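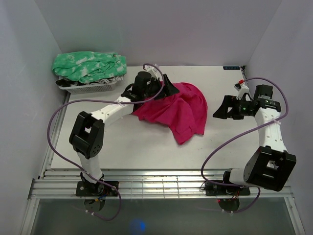

Page 6

Nevberg Laundry Folding Project
Progress report to the Rudetti Fund, third period, ending in March

Work done

We said in the last report that the folding trial would be finished by now. It is still going. The garment list has been cut from 88 items to 80 after eight were withdrawn with torn seams, and every remaining item has been through the table at least once. Whether once is enough is another question, and I don't think it is.

The routine has not changed. Garments wait in the plastic basket at the far left corner of the table and are laid out in the middle one at a time. A crimson-pink garment on the white tabletop, with a bright green cloth waiting on top of the basket, is a fair picture of an ordinary morning. The crumpled start is part of the method. Flattening everything by hand first would give us nicer numbers and tell the Fund very little about laundry.

Results so far

We logged 726 folds in the period. The Rudd scoring sheet passes a fold if the edges line up and the piece stacks. By that measure the towels did well. I would be careful with this. Towels are square, and they make up too much of the list. Knitwear and anything with a loose hem did worse, and the sheet has no good way of saying how much worse. Two people scoring the same shirt can still disagree.

The Zimura storage baskets were supposed to save time by keeping the pile in order. I have seen no sign of that. A soft pile slumps over the rim whichever basket it sits in, and the piece you want is usually under the one you don't.

Spending

Within budget, apart from replacement garments, which ran over. Details are in the attached sheet. No extra money is requested at this stage.

Next period

Fewer towels, more shirts and knitwear. A second scorer for every fold that fails. We also plan to drop the word "neat" from the scoring sheet – it has caused more argument than any other line on it. The Fund asked for a figure on time saved per load. We don't have one we would stand behind, and I would prefer to leave that box blank until the next report.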